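# Wultley arm: kitchen simulation notes and data card

Last updated: 1/20/21

Wultley is a bench arm built in the shared workshop at Tarum. This directory holds the simulated kitchen, the scripts that drive the arm through it, and the wrist camera renders saved so far. The real arm is not needed to run anything in here.

The hardware is documented separately in `build/`. In short: 5 joints plus the gripper, printed brackets, second-hand servos, and a controller board in the base. Damian Thaler did the mechanical side. The simulation and this file are by Ingeborg Hämmerli.

## Contents

- `scenes/` — kitchen layouts, one file per layout
- `episodes/` — joint positions, gripper state and wrist renders
- `tools/` — playback, export, camera check
- `fluvach.cfg` — settings for Fluvach, the small planner that runs the arm

There are 57 episodes, of which 36 were driven by hand with the joystick and the rest by Fluvach. Hand-driven episodes carry the prefix `h_`, planned ones `p_`. The numbering has gaps where runs were deleted. Do not renumber, as the export script matches on file name.

## Wrist camera

The virtual camera is fixed to the wrist and looks out past the gripper. Its position was measured on the real bracket in October and copied into the scene by hand. The horizon is not levelled, so vertical edges in the kitchen lean whenever the wrist is rolled. Renders are stored as they come, with no rotation or crop applied.
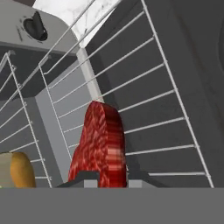 Wrist view: steak beyond the gripper, wire racks on either side, marble worktop at the top.

The flat grey band along the bottom is part of the gripper. It hides the lower portion of anything close to the wrist, including food items. Masks in `episodes/*/mask` cover visible pixels only. If you need the full outline of an object, render it again with the gripper layer switched off (`--no-gripper`).

The thin rods of the racks are the hardest part for the depth channel. At the default render size a rod can fall between samples and the depth jumps to the cabinet behind. Raising the sample count to 23 clears most of this and makes rendering a good deal slower. We left the default alone.

## Collision shapes

Cabinets and worktops use plain boxes. Racks use one cylinder per rod. An earlier version wrapped each rack in a single box, and Fluvach then refused every path that went between the rungs. Food uses a convex hull — good enough for pushing, poor for grasping near an edge.

## Known problems

1. Contact between food and rack rods is noisy. Items may creep when left alone.
2. The gripper reports closed one step too early in the `h_` episodes.
3. Grey surfaces share one material, so colour alone will not separate a cabinet from the gripper.
4. Playback of `p_` episodes drifts if the time step is changed.

## Running

Install the requirements, then:

 python tools/play.py --episode h_23
 python tools/export.py --out ../export

Export writes to a new folder and stops if the folder exists. The Hubmann joystick must be unplugged during playback, or its idle readings are added to the recorded ones.

## Use

Free to copy and change within the workshop and outside it. Please keep the episode names. Corrections to the scene files go to Ingeborg, anything on brackets or servos to Damian.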